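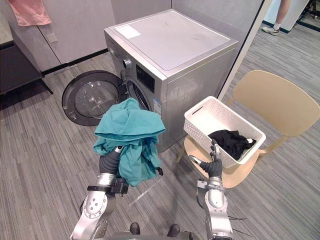

Ridico club – laundry project, talk notes

Slide 1. Who we are
Student robotics club at Custhorpe. Laundry was picked as the task in January. Keep this short.

Slide 2. The task
Pick up clothes from the basket on the chair and put them in the washer. The door starts open. Mention that cloth has no fixed shape – the hand never meets the same bundle twice.
Left hand carries, right hand stays by the basket. Show the black garment in front of the machine.

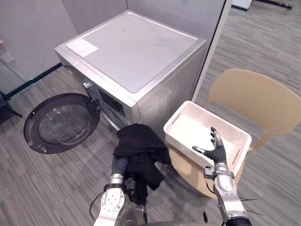
Slide 3. Data
454 runs logged, about 70 thrown out. Each run has a head view and a close view. Explain why the close view is hard to read: dark cloth, bright background, blur.

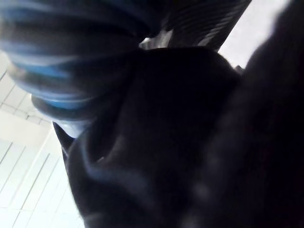 Close view, striped fabric at upper left

Slide 4. Next
Demo at Rundatbridge, 6 students going. Closing the door is still to do. Take questions.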